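Chapter 8
Why Bread Rises

Before you start
You will get more from this chapter if you have read Chapter 2 (Flour and Water) and still have your notes on gluten. Have a slice of ordinary white bread next to you as you read. You are going to pull it to bits.

Tear the slice in half and look closely at the torn edge. It is full of holes! Some are as small as a pinhead, some you could push a pea into, and between them run thin, stretchy walls. By volume, a good loaf is mostly gas. A baker is somebody who traps gas in wet flour and then sets the whole thing hard with heat, and I think it is one of the loveliest bits of everyday science there is.

The gas is carbon dioxide, and in most bread it comes from yeast. Yeast is a living thing, a fungus made of single cells far too small to see without a microscope. Give it water, warmth and sugar and it feeds, giving off carbon dioxide and a little alcohol as it does so. The sugar need not come out of a packet. Flour contains starch, and once the flour is wet, natural substances called enzymes begin cutting the starch into sugars that yeast can use.

A village that baked by the clock
People made excellent bread for thousands of years before anyone knew what yeast was. In Rarkdale, the mill book for 1,856 loaves baked one July still survives, and the baker's notes in the margin are wonderful. "Dough slow, put by the oven." "Dough wild, used cold water." The writer had never heard of a yeast cell but knew very well that warm dough rises fast and cool dough rises slowly — and knew how to steer between the two.

Wendy Treloar, who taught baking at Mastholm for most of her working life, used to give new students that same page and a bowl of dough. They had to write their own margin notes, every half hour, until the dough was ready. Try it yourself in Activity 8.1. The notes matter more than the loaf.

Key words for this chapter
Yeast: a single-celled fungus that makes carbon dioxide as it feeds.
Enzyme: a natural substance that speeds up a change, such as starch turning into sugar.
Proving: leaving dough to rise before it is baked.
Crumb: the soft inside of a loaf.
Oven spring: the quick extra rise in the first minutes of baking.
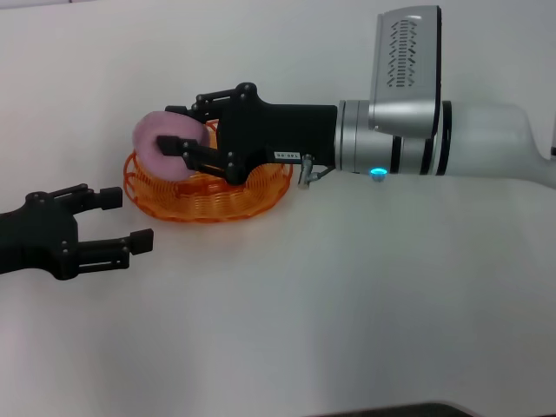

Does dough need to be somewhere warm to rise?
Dough will rise almost anywhere above freezing, including in the fridge, but it takes much longer in the cold. A slow rise gives the yeast and enzymes more time to build flavour, so many bakers choose it on purpose.

In the first section we follow a single batch of dough from mixing bowl to cooling rack. After that, Tracey Greenwood's flour tests show what happens when the same recipe is made with strong, plain and wholemeal flour — guess which rises highest before you turn the page, and write your guess down in pencil.

8.1 From bowl to rack
You will need 500 g of strong white flour, 7 g of dried yeast, 10 g of salt and 320 g of lukewarm water.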